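Ivbridge Handheld Manipulation Set
README and data card, third release

Summary

Ivbridge is a set of demonstrations of household tasks, recorded by people with a handheld gripper tool and not by teleoperation. The set was made to study one question: how much does it help a policy when the training views contain mirrors, people and other moving background, compared to clean views of only the table? The release contains 358 demonstrations over 18 tasks. The files, the split lists and the training settings of our baseline are included. The robot control code is not included, because it depends on the arm controller we use at our site.

If you only want to train something quickly, go to "Getting started" and come back to the rest when you have a problem.

What is in the release

Every demonstration is one folder. In the folder there are:

wrist.mp4, the video from the wide-angle camera on the gripper
pose.csv, the position and rotation of the gripper for each video frame
width.csv, the opening of the fingers for each video frame
meta.json, the task name, the station name, the operator number and the quality flag

The pose is given in the coordinate system of the station, with the z axis up. Rotations are quaternions in the order x, y, z, w. In the first release the order was w, x, y, z. If you have old loading code, please change it, because the wrong order does not give any error message and the policy will train without complaint to a quite high loss.

Times are in seconds from the first frame of the video. Width is in millimeters between the inner faces of the fingers, and zero means closed.

Stations

The recordings were made at two stations, which we call Omcombe and Kerr. Omcombe is dressed as a bedroom corner and is used for the tasks with small personal items and with cloth. Kerr is dressed as a kitchen and is used for the tasks with dishes and containers. Both are in open rooms where other work goes on during the day. We did not ask people to leave the room, and we did not close the curtains. The light changes from morning to late afternoon, and the field "hour" in meta.json can be used to sort for it. 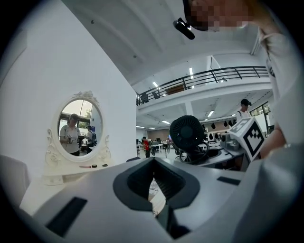
Reflections were the main reason to build the Omcombe station, and the labels for them need some explanation. We mark a demonstration with the flag "reflection" when a person or a gripper can be recognized in a mirror for at least 20 consecutive frames. A typical case is the white vanity with the oval mirror, where a person in a white shirt is reflected with a dark gripper device held at chest height, and a second person is reflected behind. The window is in the same mirror too, with strong daylight, so the exposure of the camera can change when the mirror comes into view. The flag says nothing about how large the reflection is. We tried to record the area as well, but two labelers did not agree well enough, and we removed this field.

Position tracking

Poses come from a visual-inertial method and are then aligned to the station with printed fiducial markers. The markers are used only for the alignment step and for checking drift. It is enough that a marker is seen clearly at one moment near the start and one moment near the end. When the second sighting is missing, the demonstration has the quality flag "open_end" and you should not trust the absolute height in the last part. Relative motion is still fine for most uses.

Tracking is worse when a mirror fills a large part of the view. Feature points on the reflection move in a way that does not fit the real room, and the solver sometimes believes them. We handle this with a mask. The mirror area is found in each frame by a small segmentation network, and the points inside are dropped before the solver runs. The mask files are not in the release, but the poses were computed with them.

Baseline result

The baseline is a diffusion policy with one image input and relative actions. We trained it in three versions with the same number of updates: on all training demonstrations, on those without the reflection flag, and on all of them with the mirror area filled with gray.

For tasks where the mirror is not near the object, we could not measure a difference that we would defend. For tasks on top of the vanity, the version trained without reflections was clearly weaker when tested in front of the mirror. The usual failure was a pause before the grasp, sometimes followed by a small motion to the side. The gray version was between the other two. We expected it to be the best, and we do not have a good explanation. One possibility is that the edge of the gray area jumps between frames and this disturbs the policy more than the reflection does.

All tests were made on one arm, with 4 starting positions for each task. This is a small number, so please treat the order of the three versions as an indication and repeat it on your own arm before you build on it.

Getting started

1. Unpack the archive and keep the folder names as they are. The split lists use them.
2. Run check_release.py. It compares the number of video frames with the number of rows in pose.csv and width.csv.
3. Choose a split. "split_station" trains on Omcombe and tests on Kerr. "split_operator" keeps all demonstrations of one operator in the same part.
4. Run train_baseline.py with the settings file of your split.

Do not make a random split over frames. Neighboring frames are almost the same picture, and the validation loss will look much better than it is.

Privacy

Faces are pixelated in all videos. It was done by automatic detection, and then a person looked through every video for faces that were missed, including the ones in mirrors. If you find a face that is still visible, write to us with the folder name and we will replace the file. Audio was never recorded.

Known problems

Cloth tasks have more failed grasps than the others. We kept them and marked them "retry".
The width value can be late by one or two frames after a fast closing of the fingers.
Some task names still use British spelling. They will be changed in the next release, together with the split lists.

Related set

Dundarari is our older set, with a fixed camera and a single table. The task names overlap but the file format is different, and the loader here cannot read it. A converter is planned for October.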